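How to budget for a small robot arm setup

Work out the whole cost before you order the arm. The arm is the part everyone prices first, and in most small projects it comes to less than half of what gets spent.

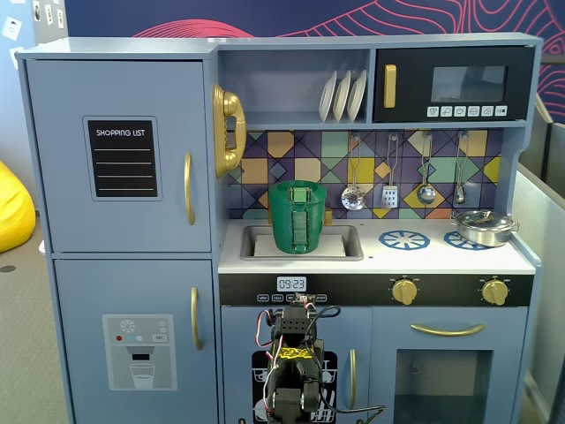
Start by writing down the tasks. Be plain about it: open a cupboard door, pick up a cup, turn a knob, put a lid on a pan. Next to each task write the weight of the heaviest object, the furthest point the gripper has to get to, and how high that point is above the place where the arm will be fixed. These three numbers decide which arm you can buy. Everything else on the supplier's page can wait.

Measuring reach

Measure from the base of the arm to the far point in a straight line, then add a fifth. An arm at full stretch is weak and shakes, and the last part of the quoted reach is not much use for fine work. If the far point is 680 mm away, look for an arm that is sold with a reach of over 800 mm, or move the base closer. Moving the base is free, so try that on paper first.

Payload

Suppliers often quote payload with the arm folded in. Ask for the figure at full reach, and ask whether it includes the gripper. Toy cups and pans weigh very little, but doors with stiff hinges or magnetic catches need a good pull. A luggage scale hooked over the handle will tell you how much.

Filling in the budget sheet

Use one line for each of these:

Arm, with gripper and controller
Power supply
Spare servos
Mounting plate, clamps and bolts
Cables and cable ties
Cameras and stands
Computer
Furniture and props
Delivery and import charges
Repairs in the first year

Our own sheet for the Hondholm project came to 2756 euros for one station. The arm was 100 euros under what we had allowed, and the money went straight into spare servos. Encarnación Miranda, who did the ordering, put six of them on the first order so that we only paid delivery once. The wrist and gripper servos do the most work and should be at the top of the list.

Props

Children's play furniture is a cheap way to get doors, handles, knobs and a sink at a small scale. Check the size of the handles against the opening of the gripper before you pay. Buy a second set of the small pieces at the same time, as ranges get changed and you may not find the same ones in a year.

Getting quotes

Ask at least two suppliers. We used Prendergast and Zirninau, and sent both the same one-page list so the replies could be compared line by line. Put these questions in the first email:

Is the power supply included, and does it have the right plug?
Which parts are kept in stock, and what does a single servo cost?
How long is the warranty, and who pays for return postage?
Is the software free to use after the first year?

Planning the order

Order the arm first, as it has the longest wait. Ours was ordered in June. Buy the clamps and the furniture while you wait, and mark out the floor with tape so you know where the cables will run. Leave the cameras until the arm is fixed in place, because you will not know which lens you need until then.

If you are buying for a second site, as we are for Fledau, copy the sheet and change the prices, but measure the room again. Table heights and socket positions will be different, and a longer cable is easy to forget.

Prices last checked 2019-10-26.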